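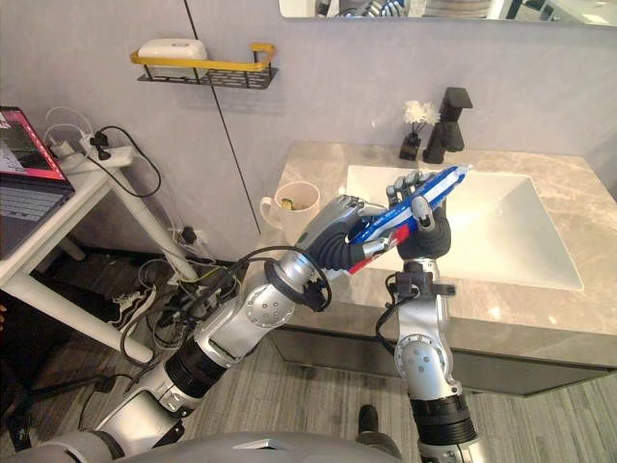
Slow draining bathroom basin, already cleaned the trap

Posted in Plumbing and Bathrooms, 02/10/2019

Cempaka Sitompul

We have a basin in the upstairs bathroom that takes ages to empty. If you brush your teeth with the tap running the water is up to the overflow by the time you finish. It has been getting slower since May.

So far I have taken the bottle trap off and cleaned it (it was disgusting, mostly hair and old toothpaste), pulled out the pop-up plug and cleaned that, and tried a kettle of hot water with soda crystals. It was better for two days and then went back to how it was. The bath and toilet in the same room are fine.

The house is in Preltcombe and was built in the seventies. The waste pipe goes from the trap into the wall and I can't see where it goes after that. A neighbour said to use one of the strong acid cleaners but I am not keen. Is there anything else I can try before I pay for someone? The one firm that rang me back wanted £74 just to come and look.

Matić

Get a plunger and block the overflow hole with a wet cloth. Most people forget the overflow and then the plunger does nothing. Ten good pushes. Did mine.

Raffaele Ferraro

If the trap is clean and the bath is fine, the blockage is in the length of pipe between the basin trap and the point where it joins the others. On a house of that age it will probably be 32 mm plastic pipe, and often it has been laid with hardly any fall. Soap and toothpaste settle along the bottom of the pipe and harden, and hot water only softens the top layer.

What I would do is this. Put a bucket under the trap and take it off again. Buy a hand-cranked drain snake, the thin kind meant for basins. Mine is a Vellgate and cost £15. Feed it into the pipe in the wall, not down through the plughole, because it will not go round a bottle trap. Turn the handle as you push. When it stops, keep turning and pull back a little, then go forward again. You may hit a bend that feels like a blockage. A bend feels hard and a blockage feels spongy.

Pull it out slowly with an old towel under it. Put the trap back, check the washers are seated, and run the hot tap for five minutes.

Leave the acid alone. Apart from the danger to your eyes and hands, it can sit in a flat pipe and then whoever opens the trap next gets it over them. If you have used any already, say so to the plumber.

Also check that air can get in. If the basin gurgles as the last of the water goes, it could be a venting problem and a snake won't help with that.

Cempaka Sitompul

Thank you both. The plunger moved some black bits but it is still slow. No gurgling that I have noticed. I will get a snake at the weekend. Do I need to turn the water off to take the trap away?

Raffaele Ferraro

No, just keep the taps shut. Tape over them if there are children in the house. And don't empty the bucket into the same basin while the trap is off, I have done that.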